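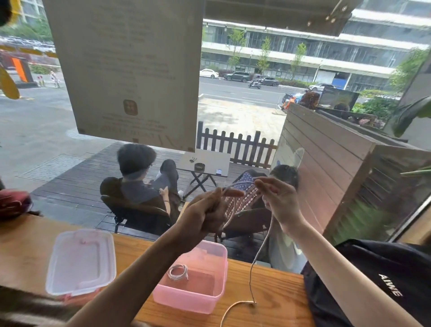 Dretby Everyday Backpack review: seven months in

26 November 2023

I bought the Dretby Everyday in April, after my old bag gave up in the middle of a train station and dumped a library book, a banana and my keys down an escalator. I'd been putting off replacing it for ages, mostly because backpack shopping makes me want to lie down. Every bag claims to be for commuters, hikers, students and people who apparently carry a tripod to brunch. I wanted something that holds my stuff and doesn't hurt.

So, the basics. The Dretby comes in one size, 30 liters, and it costs $193 at full price. I paid full price (I never manage to catch a sale, it's a gift). You get one big main compartment, a padded sleeve against your back, a shallow front pocket and 2 side pockets for bottles or an umbrella. Mine is the dark green. There was also a mustard one that I still think about.

What I love first: the straps! They're wide, they're soft at the edges, and they stay where you set them. My last bag needed tightening every few blocks, like it was slowly trying to climb down my legs. With the Dretby I set them once and the only time I've touched them since was when I put on a winter coat. I walk a lot - to work, to the store, the long way home when the weather's nice - and my shoulders have stopped complaining.

The zippers are good too. Big pulls, easy with gloves on, and the main one opens nearly all the way down so you can get at the bottom without unpacking your whole life on a park bench. I did snag the lining in it twice during the first week. It came free both times with a bit of wiggling, and I haven't had it happen again, but go easy at the corners.

Rain is where I'd knock off a point. The fabric itself sheds water very nicely, and I've walked through a couple of real downpours with a dry laptop. The front pocket is another story. It has a plain zipper with no flap, and after one long wet walk everything in there was damp, including a paperback that is now twice its original thickness. I keep sunscreen and pens in it these days and that's all.

Which brings me to organization, or the lack of it. The main compartment is a cave. If you come from a bag with a lot of little slots you'll be annoyed for a while, and I certainly was. I tried one of those insert organizers from Ellora and sent it back, as it took up half the space and made the bag stand like a filing cabinet. What works for me is small boxes and pouches. One for cords, one for medicine and bandages, one for snacks. The boxes with lids are best for cords, in my opinion, because a soft pouch turns everything into spaghetti by lunchtime. You still have to wind things up before they go in, and I'm lazy about that.
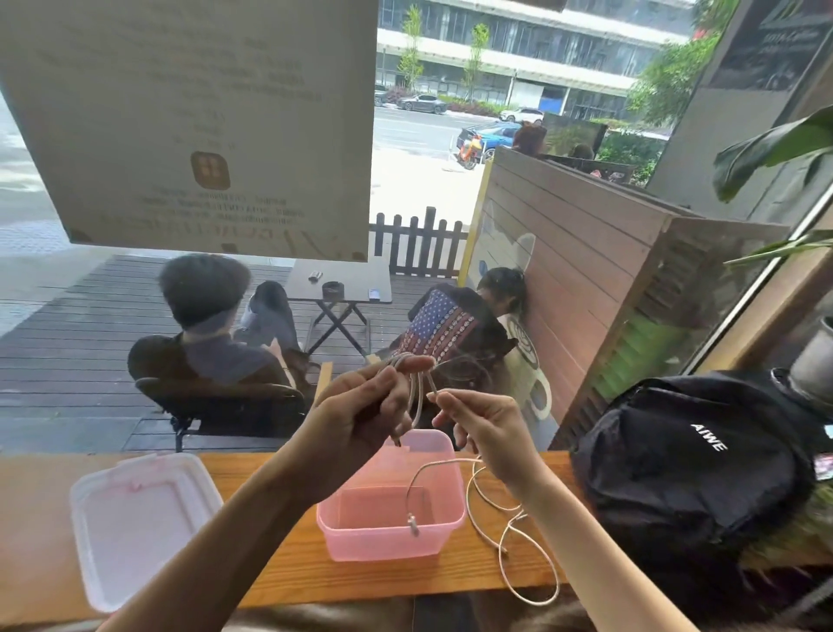
Cable wrangling at the window counter.

I also borrowed a Prisov Daypack for a weekend trip to compare. It's lighter and it has much better pockets, including a tiny one on the strap that fits a transit card perfectly. But the back panel is thin, and I could feel the corner of my book with every step. If you mostly carry a sweater and a sandwich, get that one and save yourself some money. If you carry a computer and groceries on the same trip, the Dretby wins easily.

A few smaller things. The bag falls over when it's half full, every single time, always face down. The top handle is great, thick and properly sewn in. The side pockets are tight when the main part is stuffed, so put your bottle in first. The chest strap whistle is very loud and I found that out on a bus.

Customer service was fine. One of the strap keepers cracked in the summer and I wrote to them expecting a long back and forth. They mailed me a new pair in a little envelope, no charge, and it took me a minute to swap it. The model number they'll ask for is 2209, printed on the tag inside the laptop sleeve, way down where you need a flashlight to read it.

Would I buy it again? Yes, and I'd get the mustard. Four stars out of five, with the missing star going to that front pocket and my poor paperback.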